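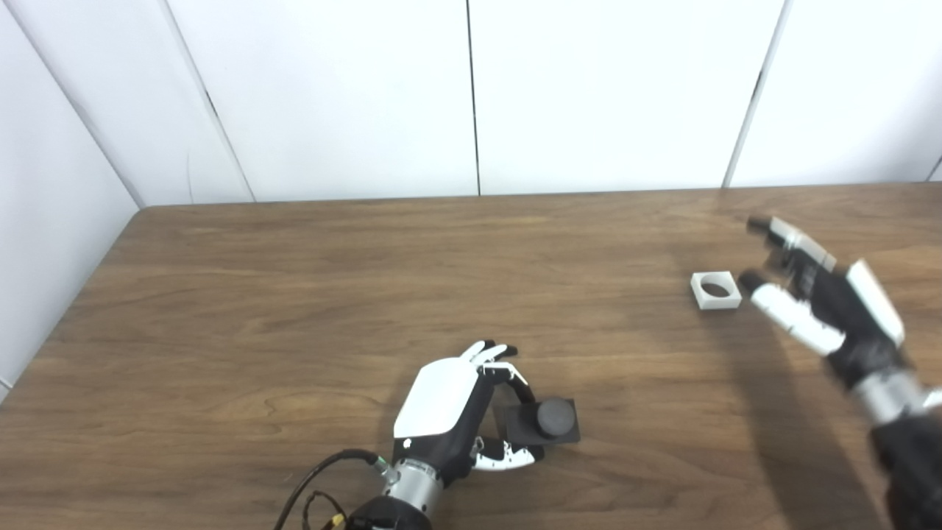

Holztisch mit Hartwachsöl auffrischen

Eine geölte Tischplatte wird mit den Jahren stumpf, vor allem dort, wo täglich gegessen oder geschrieben wird. Das Öl nutzt sich ab, Wasser perlt nicht mehr ab und Gläser hinterlassen Ringe. Solange die Oberfläche keine tiefen Kratzer hat, lässt sich das an einem Nachmittag beheben. Dazu kommt die Zeit zum Trocknen.

Die Anleitung gilt für Massivholz und für furnierte Platten mit dicker Deckschicht. Bei dünnem Furnier bitte nur von Hand schleifen und mit feinem Korn beginnen. Lackierte Tische müssen erst vollständig entlackt werden, das wird hier nicht behandelt.

Geölt oder lackiert?

Einen Tropfen Wasser an einer unauffälligen Stelle auf die Platte geben und 16 Minuten warten. Wird das Holz darunter dunkler, ist es geölt, gewachst oder roh. Steht der Tropfen unverändert da, kann es Lack sein. Dann zusätzlich an der Unterkante mit Schleifpapier probieren: Lack gibt weißen, trockenen Staub, altes Öl setzt das Papier eher zu.

Material

Hartwachsöl, farblos, matt oder seidenmatt
Schleifpapier in Körnung 120, 180 und 240
Schleifklotz mit Korkauflage
weißes und beiges Pad
fusselfreie Baumwolltücher
Staubsauger mit Bürstenaufsatz
Nitrilhandschuhe

Schleifen

Die Platte zuerst mit einem nebelfeuchten Tuch und etwas Holzseife reinigen und über Nacht trocknen lassen. Fett, das auf der Platte bleibt, wird sonst ins Holz gerieben.

Mit Körnung 120 beginnen, aber nur, wenn Ringe oder Flecken zu sehen sind. Sonst reicht 180. Immer in Faserrichtung schleifen, auch wenn es quer schneller geht. Bei welliger Maserung der Hauptrichtung des Bretts folgen. Kanten mit wenig Druck bearbeiten, sie sind schnell durchgeschliffen.

Danach absaugen, die Platte leicht anfeuchten und trocknen lassen. Die Fasern stellen sich auf und werden mit 240 abgenommen. Feiner als 240 sollte man vor dem Ölen nicht gehen, das Holz nimmt sonst zu wenig auf.

Dunkle Flecken von Eisen in Eiche verschwinden durch Schleifen meist nicht. Man kann sie mit Oxalsäure behandeln – mit Handschuhen, Schutzbrille und nach den Angaben des Herstellers.

Ölen

Das Öl gut aufrühren, nicht schütteln. Eine kleine Menge auf die Platte geben und mit dem weißen Pad dünn verteilen. Nach der auf der Dose angegebenen Zeit den Überschuss mit einem Baumwolltuch abnehmen. Glänzende Stellen sind noch zu nass und werden später klebrig. Am Ende soll sich die Fläche überall gleich anfühlen.

Am nächsten Tag mit dem beigen Pad kurz anrauen, entstauben und die zweite Schicht auftragen, noch dünner als die erste. Die Unterseite bekommt ebenfalls eine Schicht, damit sich die Platte nicht verzieht.

Achtung: Ölgetränkte Tücher und Pads können sich selbst entzünden. Nach der Arbeit in Wasser legen oder einzeln ausgebreitet im Freien trocknen lassen, nie zusammengeknüllt in den Mülleimer werfen.

Trocknen und Pflege

Im Januar braucht das Öl in einem kühlen Raum deutlich länger als im Sommer. Fenster kippen, Heizung nicht voll aufdrehen. In der ersten Woche keine Tischdecke auflegen und verschüttetes Wasser gleich aufnehmen.

Zur Reinigung genügt später ein feuchtes Tuch. Mikrofaser und Scheuermilch nehmen den Ölfilm mit der Zeit herunter. Einzelne stumpfe Stellen lassen sich nachölen, ohne die ganze Platte zu schleifen: mit 240 leicht anschleifen, dünn ölen, abnehmen, trocknen lassen.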